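Durton Lettings and Sales Agents' Group
Minutes of the August meeting, held in the upstairs room at Midholm, 6.30 pm
Present: 17 members. Apologies were received from two.

1. Minutes of the last meeting
Agreed, with one correction: the fee for the shared board contract is £823 a quarter and not £832.

2. Sale boards
The council has written again about boards left up after completion in Plorotwood. Members agreed to take boards down within 14 days. Isaksson will collect on request – ring before noon for the same week.

3. Inventories for furnished lets
The new check-in form was discussed. Several members felt it was too long for a one-bedroom flat. The section on floors and fixed furniture stays as it is; the meter page will be cut to half a side. Revised form to go round before the next meeting.

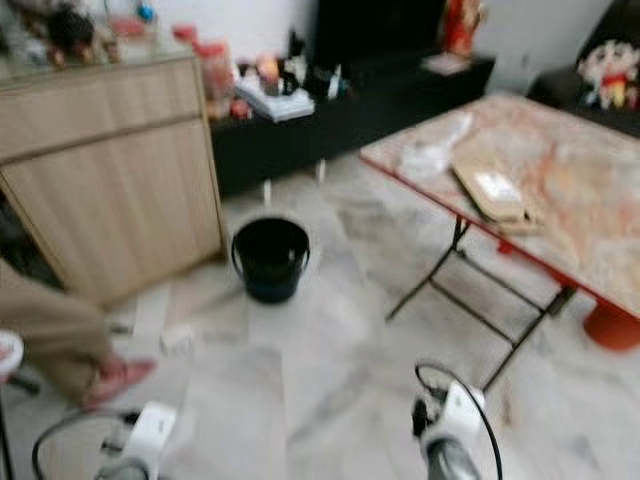

4. Training
The deposit disputes course has 18 places, four still free. Names to the secretary.

5. Any other business
The leaflet reprint was approved – 1000 copies, same printer. Parking behind Midholm is closed next month.

The meeting closed at 7.50 pm.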